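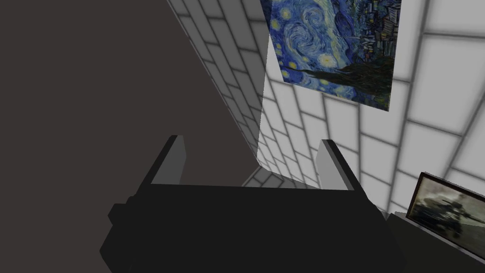 Two upright fingers with an open gap between them.

How I Tie a Furled Leader to My Main Line Without Losing Fish

I get asked about this every March, right when folks are digging their gear out of the garage, so let me write it down once and for all! My buddy Yee-man Cheng taught me this on the Cluton, and I've used it ever since (okay, I skipped it one Tuesday and paid for it with a very nice brown trout).

You'll need your leader, your tippet, a pair of nippers and a little water. I use a 12 foot leader from Breko, but any furled one with a loop at the end will do.

First, stretch the leader. Hook the loop over a doorknob and pull slow and steady, then let go and do it again. Don't yank it.

Next, take the loop at the thick end and pass it through the loop on your main line. Bring the other end of the leader through its own loop and pull until the two loops lock together like a square knot. If one loop is folded back over the other, pull it apart and start over. I still mess this up when my hands are cold.

Now the tippet. Cut 3 feet, run it through the tip ring and tie a clinch knot with five turns. Wet it before you snug it down, please! Then trim the tag end close.

Give the whole thing a good tug before you cast. I'd much rather have a knot fail in my kitchen than halfway across the pool at Limgate.

For floating, rub a dab of paste into the leader with your fingers and wipe off the extra. I leave the last foot bare when I'm fishing nymphs so it sinks a bit faster.

Next time I'll go over storing leaders over the winter, which Shuk-fan Yang keeps bugging me to write up.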